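# What a Preservative Has to Do in a Face Cream

Most of a face cream is water. In the formula Evanthia Theodorakopoulos keeps open on her bench at Kourkoulas, a contract maker of skin care, water accounts for just over two thirds of the weight. The rest is oil, emulsifier, glycerin, a thickener, and a preservative system that takes up less than one percent of the batch and most of her working week.

Water is where microbes grow. A jar that leaves the filling line clean will be opened twice a day for months, usually in a bathroom, and each time a finger goes in, bacteria, yeast and mold spores go in with it. The preservative has to deal with them at a level low enough that the skin does not react.

Kourkoulas makes creams for several labels, among them Vilteo, a line for dry skin sold in 50 milliliter jars. Last November Vilteo asked for a version without phenoxyethanol. The ingredient is permitted and well studied, but shoppers had begun to ask about it, and the label wanted it gone from the list.

Taking it out is simple. Replacing it is slower work. Organic acids such as benzoic and sorbic acid are the usual candidates, and both depend on pH. They work in their undissociated form, which can cross the cell wall of a microbe, and the share of acid in that form drops quickly as pH rises. At pH 4.5 a good part of the benzoic acid is still active. At 6, very little is. The original Vilteo cream sat at 5.9.

Lowering the pH affected the rest of the formula. The thickener, an acrylic polymer that needs neutralizing to swell, lost viscosity below 5.2, and the cream slid off the spatula. Theodorakopoulos changed it for a mix of xanthan gum and a modified starch. The mix tolerates acid, but it leaves a slight drag on the skin when used at full strength. She cut the gum by a third and raised the fatty alcohol to get the body back. 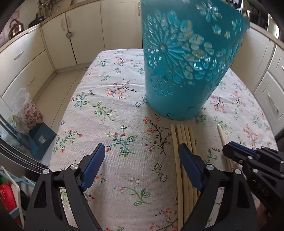

Can a cream simply be sold with no preservative at all?

It depends on how much free water the product holds and how it is packed. Balms and facial oils contain no water and usually need only an antioxidant to slow rancidity. A water-based cream can go without a conventional preservative if it is filled under sterile conditions into a sealed airless pump, at a much higher packing cost. In an open jar, it will spoil.

The test that settles the matter is called a challenge test. Samples of the cream are inoculated with known amounts of bacteria, a yeast and a mold, then held at room temperature and plated out at set intervals over 28 days. The bacteria have to fall by a fixed factor early on and must not recover. Mold is given more time, as spores die slowly.

Kourkoulas sends this work to Drakgate, an outside laboratory, under batch codes only. Version 966 of the Vilteo cream passed on bacteria and failed on *Aspergillus*, with counts at day 14 barely lower than at the start. The mold had found a weak spot common to acid systems: part of the sorbic acid had moved into the oil phase, where it does nothing useful. Microbes live in the water.

Three changes followed. The oil phase was reduced. A chelating agent, sodium phytate, was added to bind the metal ions that microbes need. And caprylyl glycol went in at 0.4 percent, partly for its feel and partly for its effect on cell membranes. It is sold as a skin conditioner, and many creams described as free of preservatives rely on it or on a close relative.

The revised cream passed. It then went into stability storage at 40 degrees Celsius, with a parallel set cycled between freezer and oven. After 3 months the pH had drifted up by 0.1, within limits, and the color had moved from white to a faint ivory. The label accepted the ivory.

Scaling up brought a different problem. A 1220 kilogram batch cools far more slowly than a beaker, and the acids have to be added once the emulsion has formed but before it becomes too thick to mix evenly. The plant, at Baltetti, now adds them as sodium salts in the water phase and brings the pH down with citric acid at the end. The pH is read at the top and bottom of the tank, and a batch is held if the two readings differ by more than 0.1.

The first run filled 4000 jars. The open jar symbol on the base reads 6M, half the period printed on the old version, and Theodorakopoulos is now working on a narrower neck with a pump to bring it back up to 12.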